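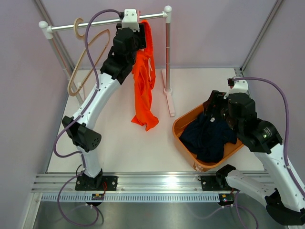
4. Hanging and drying after the first wash

Read section 3 first if you havent set the spin speed. These steps are for the Ellura wool and wool-blend covers only. Cotton covers can go in the dryer, see section 6.

Before you start
- Cover off the cushion, zipper closed.
- Rack with a smooth bar. Metal is fine, bare wood stains.
- One hanger per small cover. Large covers go over the bar, no hanger.
- Clean dry towel, bath size.

Steps

1. Take the cover out as soon as the cycle ends. Don't leave it sitting in the drum. Creases set fast.

2. Lay it on the towel, roll up, press down with your forearms. No twisting.

3. Unroll. Pull the corners square. Check the seam by the care tag, it likes to curl under.

4. Small covers: fold once over the bottom of the hanger, zipper side down. Large covers: drape over the bar, half each side.

5. Leave a hand's width between covers. More if the room is damp.

6. Turn after 3 hours. Swap front to back, shake once.

7. Let dry fully. Overnight for small, up to 40 hours for large in winter. Feel the zipper tape last, it holds water longest.

NOTE: Check that both feet of the rack are flat on the floor before loading. A wet large cover is heavier than you think. Load the middle of the bar first, then the ends.

NOTE: Clip hangers leave marks. If clips are all you have, put a folded washcloth under each one.

CAUTION: Keep the rack 19 inches or more from any heater, stove or radiator. Wool shrinks on the side facing the heat and we can't replace covers dried this way.

CAUTION: No direct sun for the Shiferaw red or the dark blue. They fade. Other colors ok for an hour or so.

If it dries stiff
Shake hard, then tumble on NO HEAT for ten minutes. Still stiff means too much soap. Rinse again cold, go back to step 1.

If it dries out of shape
Mist with water, pull square, lay flat under a towel. Don't iron the piping.

4.1 Putting the cover back on
Cushion in narrow end first. Work the corners in with your fingers before you touch teh zipper. If the zipper sticks, rub a plain candle along the teeth. No oil.

Spare zipper pulls: part 472, order from the Noltville shop. Ask for Yogesh Prajapati if the size on your tag is worn off, he can match it from a photo of the label.

Storage covers, see section 5.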